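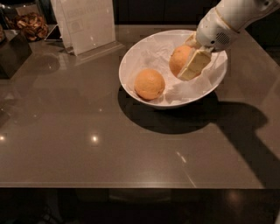 Has anyone here cut weight for a first amateur MMA bout? I'm fighting on a small show in Pritton in May, 3 rounds, and I'm so excited I can barely sleep! I walk around a bit over my limit and my coach at Dovotley wants me to do it through food, no sauna. Fine by me, I love fruit, and an orange like the ones in that white bowl is my usual snack before pads. But do I need to drop fruit in the last week? And what do you eat between the weigh-in and the fight?

Asked July 26, 2022

Answer 1

Congratulations, you're going to love it! I've had 20 amateur bouts and never given up fruit. What I do cut is salt and anything heavy in the last few days, crisps and takeaways mostly. Keep drinking water as normal unless your coach tells you otherwise. Check whether it's a same-day weigh-in too, as the Nisow shows do it that way and you get very little time to eat.

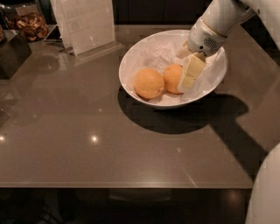 If it is same-day, stick to food you've trained on before. Mine is white rice, a bit of chicken and a banana, then small sips right up to the warm-up. I once tried a giant pasta bake and felt every forkful in round two. Get your kit packed the night before as well, gumshield first!

Answer 2

just move up a class mate, much more fun

Answer 3

Agree with the first answer. You've got months, so go slowly. I started at Koyama aged 39 and lost it all with smaller dinners and extra skipping. Good luck, let us know how you get on!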